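Home Forums Film & TV Actors Costume Drama New Posts
Search this forum... Go

Thread: Sewwandi Wijesinghe in "Proma" - best thing she's done?

larkrise_fan
I finished the last episode at 2 in the morning and I can't stop thinking about it, so forgive the rambling! For anyone who hasn't started, it's the one set in 1834 with the two sisters running a failing coach inn, and Sewwandi Wijesinghe plays the older one, Naseri. I'd only seen her in Wamance before, where she got maybe a dozen lines and a nice hat. She is a completely different person in this. The supper scene in episode 4, where she reads the letter and then just goes on serving the soup - I watched it three times.

Where has she been hiding?

tobyreel
Theater, mostly. She did years of stage work before anyone put her on TV, and I think you can tell. She's so good at listening. Watch her while the uncle is talking and you can see her deciding not to answer him.

I'd put Wamance higher than you do, though. It's a small part but the train platform goodbye is hers, and the movie falls flat whenever she's offscreen.

quillandcandle
Going to be the grump. She's wonderful, the series isn't. 8 episodes for a story that needed five, and the whole smuggling plot could go. I kept checking how long was left.

larkrise_fan
Oh no, I loved the smugglers! The night on the marsh was beautiful. I'll give you that episode 6 drags (the horse auction goes on forever).

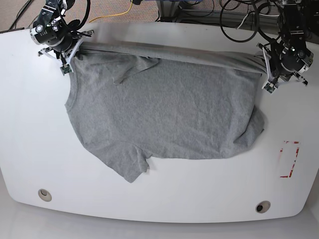

Gray tee, white tabletop

mendinghour
Costume person here, so of course I spent the whole time staring at sleeves. The big shoulders are right for the 1830s and they're cut well, but what got me was that the sisters keep wearing the same three or four dresses. The brown one gets let out, then the cuffs are turned, and by the last episode it's been cut down for the little cousin. So many period shows give a broke family a new outfit every scene!

tobyreel
I missed the cousin's dress completely. Now I have to go back, and I'm not even sorry.

quillandcandle
OK, that is a nice touch. Still too long.

marquee_lou
Has anyone here seen Zender? It's her first feature, she's second billed, and it's very hard to find. I caught it at a festival in September with 200 people in the room and you could hear everyone hold their breath at the end. She plays a piano tuner who suspects her landlord of something, and I won't say what. She barely raises her voice for the whole movie and it's scarier than any shouting would have been.

It's rough in places - the sound is muddy and the brother can't act - but if you liked her in Proma you'll want to track it down.

larkrise_fan
A piano tuner thriller?? Adding it right now. Is it streaming anywhere?

marquee_lou
Not that I've found. My library had to order the disc and it took weeks. Ask at yours, mine was really nice about it.

quillandcandle
Saw Zender, and I'd disagree about the brother. He's meant to be stiff. He's hiding the same thing she is, and on a second viewing it plays very differently.

marquee_lou
Hmm. Maybe? I thought he was reading off a card. I'll give him another chance when the disc comes around again.

mendinghour
Back on Proma for a second - does anybody know who did the music? The fiddle tune over the end credits has been in my head for days and I couldn't read the name fast enough.

tobyreel
No idea, but it's the same tune the stable boy whistles in episode 1. I love that they planted it so early.

Comments

Ginny P.
Came here for the letter scene and stayed for the dress talk. Please do a thread on bonnets next!

oldballoony
Agree with quillandcandle, trim it to five. Keep the soup.

reelhappy
Started Proma last night because of this thread. Two episodes in and Naseri is already my favorite. No spoilers about the uncle please!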